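Wenn der Greifer nicht mehr loslässt

Mai 2018

Eigentlich wollte ich euch diesmal ja vom Kissenbeziehen erzählen, aber dann kam uns der Greifer dazwischen, und jetzt wird es doch wieder ein Pannenbericht (ihr kennt das von mir). Bei Durchgang 438 ging er brav zu, fasste den Stoff und blieb zu. Annelies drückte auf Öffnen, ich drückte auf Öffnen, es summte ganz leise, und der Zipfel saß fest wie in einer Wäscheklammer.
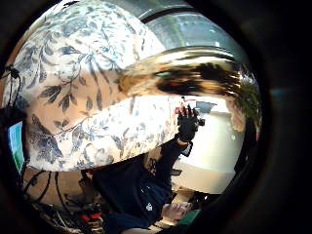

Mein erster Verdacht war die Software, weil wir im Januar mit Canis schon einmal so einen Ärger hatten. Also Strom weg, 11 Minuten gewartet, neu gestartet, und das Ding schloss sich noch ein bisschen fester! Lies Willems hat dann am Telefon den richtigen Riecher gehabt: In der Führung hatte sich ein Faden aufgewickelt, so fein, dass ich ihn erst mit der Lupe fand.

Passiert ist zum Glück nichts, nur hatte ich beim Fummeln die Finger zwischen den Backen, und das bei eingeschaltetem Motor. Das mache ich nicht noch einmal. Ab sofort kommt erst der Stecker raus, und nach jeweils 2 Stunden schaue ich in die Führung. Das Kissenbeziehen hole ich nach, versprochen.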